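Zasto: Live at the Ornska (2 LP reissue)
Label: Clitar
Format: 2 x LP, gatefold
Pressing: 400 copies
Condition: New, sealed
Added to the shop: Friday, December 13, 2019

Clitar calls this "the definitive edition," which is what the sticker on the last one said too. We stock it because people ask for it. Read on before you pay for the same concert again.

The show is the July one at the Ornska, the night everybody who likes Zasto already owns in some form. The old single LP had 8 tracks. This set has 15, and Clitar makes a lot of noise about the extra seven. Two of them are tuning and stage talk. One is a second run at "Yáñez" that falls apart before the chorus and goes nowhere after that. The other four are real songs, and "Yáñez" itself, the full version on side B, is still the best thing the band ever put on tape.

"Remastered from the original reels" is the other claim. Maybe so. The notes don't say who did the work or which reels they mean. To our ears the bass is louder and the crowd is quieter. Whether that counts as better depends on how much you liked the crowd. The hiss in the slow numbers is still there, and the organ still drops out for a few bars on side C.

The vinyl is listed as heavyweight. Our shop copy was flat and played quietly on three sides, with light crackle at the start of side D. The gatefold is sturdy. The "rare photos" inside are mostly ones from the old sleeve, printed bigger.

No download code. No poster, whatever you may have read elsewhere.
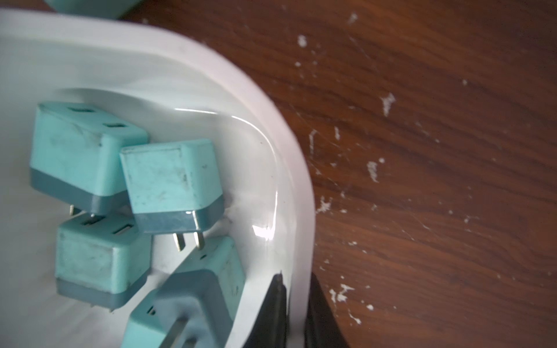 Customer comments

Bought it, played it twice, went back to my old single LP. The new one sounds cleaner but the drums have lost their bite. I'd have paid the same money for just side B, cut loud. Whoever wrote that the band talk is worth hearing must have a different pressing from mine.

Shop reply: no argument about the drums. If you own a clean first pressing, keep it. If you don't, this costs less than a worn one usually does.

Limit of 4 per order. Sealed copies can be returned, opened ones can't unless the record is faulty.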